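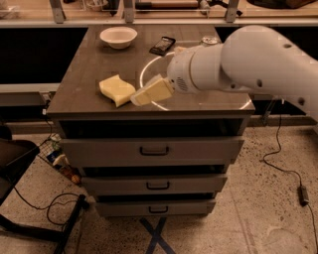

The gray cabinet by the kitchen door, with two sponges, the glass-clear plate and the white bowl.

HIEBERT HOUSE RESIDENTS' MEETING
Minutes, Sun 21 April

Present: Desmond Ostrowski (chair), Marisol Lozano, Aba Abugri, Everett Haddad (minutes)
Apologies: Tobias Ferreira, who sent a note. See item 3.

1. Minutes of the last meeting
Approved, after Marisol asked that "heated exchange over the colander" be changed to "exchange over the colander." Changed.

2. Money
The house account stands at $667. Desmond reported that $49 went on kitchen supplies since February, and that he has receipts for most of it. Aba asked what the rest was. Desmond said the rest was also kitchen supplies. The Koninach water filter invoice is still unpaid and will be paid this week. ACTION: Desmond.

3. The gray cabinet
This took most of the meeting.

Tobias's note said the top of the cabinet has become "a place where things go to be someone else's problem" and proposed that it be kept entirely clear. Marisol said it is the only flat surface within reach of the sink and that Tobias is welcome to dry dishes on his lap. Asked whether that should be minuted, she said yes.

Items discussed, in the order people got annoyed about them:

Sponges. Both are pale yellow. One is meant to be for dishes and one for surfaces, and the house has never agreed which. Aba pointed out that one has gone wavy and suggested that be the surface sponge from now on. Everett said a sponge can change shape overnight and we would be back where we started. Agreed to buy a second color. Motion by Aba, carried 3 to 1, Everett preferring to cut a corner off one of the existing pair.

The clear plate. Desmond has twice put his elbow down on it without seeing it. Marisol said it is a perfectly good plate and the elbow is the issue. It will live in the cupboard with the others when not in use. ACTION: whoever used it last, which everyone at the table denied being.

The white bowl. Stays. It is useful for keys and for lemons, though Aba would like it to be one or the other.

Small round lid. Clear, with a metallic-looking rim. It has been tried on every jar in the kitchen and fits none of them. Everett moved to throw it out. Desmond said the jar will appear the day after. Deferred to next meeting – for the third time.

Phones. Agreed that a phone left on the cabinet top is left there at its owner's risk. Marisol wanted "and within splashing distance" added. Added.

Tobias's proposal for a clear top was not put to a vote, as he wasn't there to second anything.

4. Drawers
Top drawer: dish towels. Middle drawer: foil, bags, string. Bottom drawer: Desmond's until further notice. Aba asked when further notice might be. Desmond said after he has found somewhere for the Randasa catalogs. The open space under the top is for trays only. It is dark in there and things get forgotten, including, last winter, a potato.

5. Any other business
Everett has the new code for the bike shed, 3209. Please stop writing it on the shed.

Marisol asked for 2 hooks by the sink. No objections. ACTION: Everett, who owns the drill.

Meeting closed when the rice was ready. Next meeting at Aba's end of the hall, date to be fixed once Tobias answers his messages.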